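Fammont insulated shopper, base stitching

rsibiya_k
Bought the 12 litre Fammont in April. Base seam has opened at one corner. Load was 900 g of frozen peas and a water bottle. 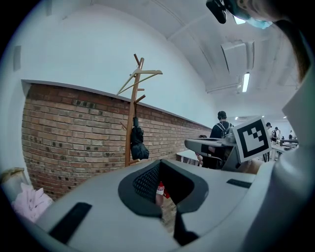
Foil lining is intact, so it still holds temperature.

tollau_fan
Overloaded. Base is rated to 700 g.

R. Navaratnam
Disagree. The 700 is grams per side pocket. Check the tag. 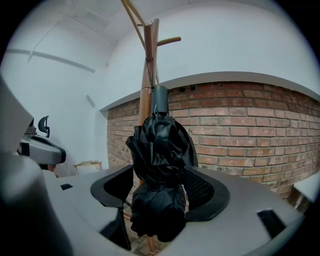 Closed black umbrella on the rack

tollau_fan
Tag on mine doesn't say pocket. Which colour?

rsibiya_k
Grey. Tag agrees with Navaratnam. Restitching with bonded nylon tonight.

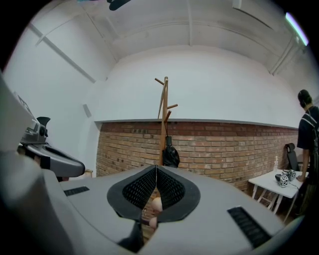 Black mesh pads, meeting at the seam

R. Navaratnam
Use a size 16 needle.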